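Perkeo Work Surface Trial
Progress report to Evero, period ending 23rd March
Prepared by Ruoxi Fan

1. Scope

This report covers the surface covering and the block set used at the Perkeo tables. Storage and shelving at Kvaran are reported separately. The work plan is unchanged from the version approved in July.

2. Surface covering

The vinyl covering was withdrawn at the start of the period. Glare from the overhead lights was the main complaint, and the vinyl lifted at the corners after cleaning. Matte brown paper was adopted in its place. One sheet is laid over almost the whole working area of each table, up to the front edge.

Sheets are cut from the roll the day before use and stored flat. Faint creases are accepted. A sheet is replaced when it tears, when a crease stands high enough to tip a block, or after 12 sessions. The supplier, Clallach, has confirmed that the same weight of paper will remain in stock through the end of the grant.

3. Block set

The working set is five colored cubes, including one yellow and one blue. Cubes are scattered over the middle of the sheet at the start of a session and are not squared to the table edge. Positions are changed between sessions. The earlier practice of marking start positions in pencil has been dropped, as the marks stayed visible on the paper and were being followed.

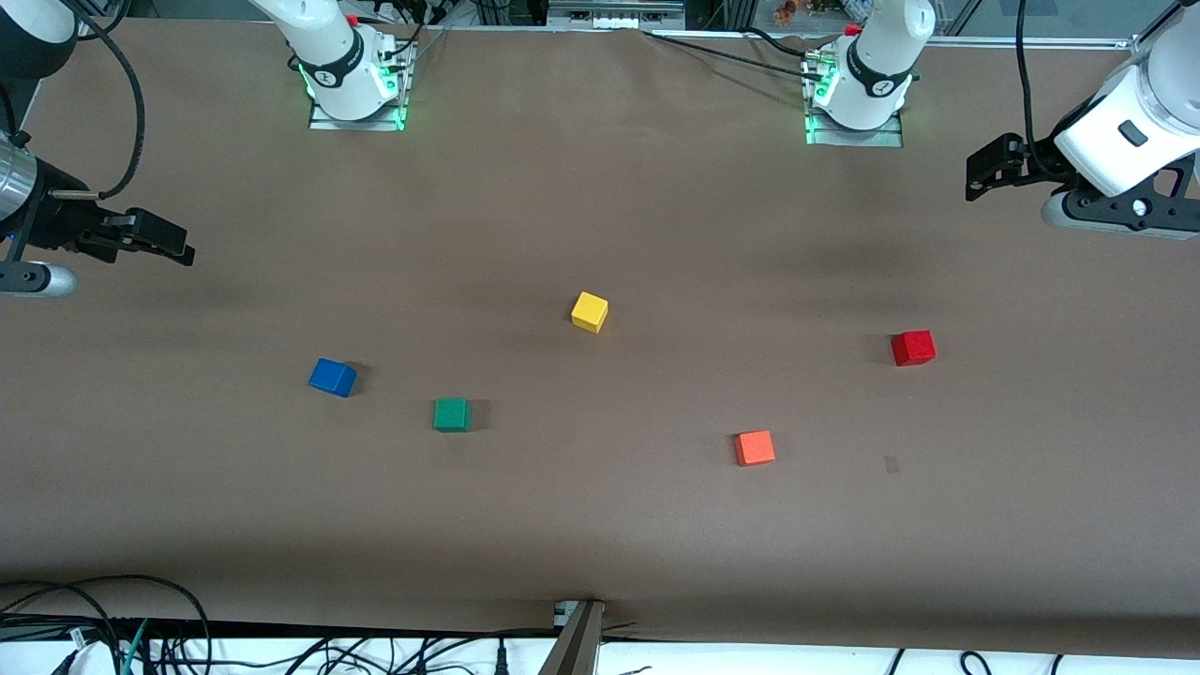 4. Sessions completed

A total of 39 sessions were completed against the planned figure for the period. Seven were repeated after a sheet shifted during use. Sheets are now taped on the underside at all four corners, and no further shifts have been logged.

5. Budget

Spending on paper, tape and replacement cubes remains within the 2000 allocated. No transfer between budget lines is requested.

6. Next period

Compare a heavier paper on one table. Write up the replacement rule for sheets as a one-page procedure. Order spare cubes in the same colors.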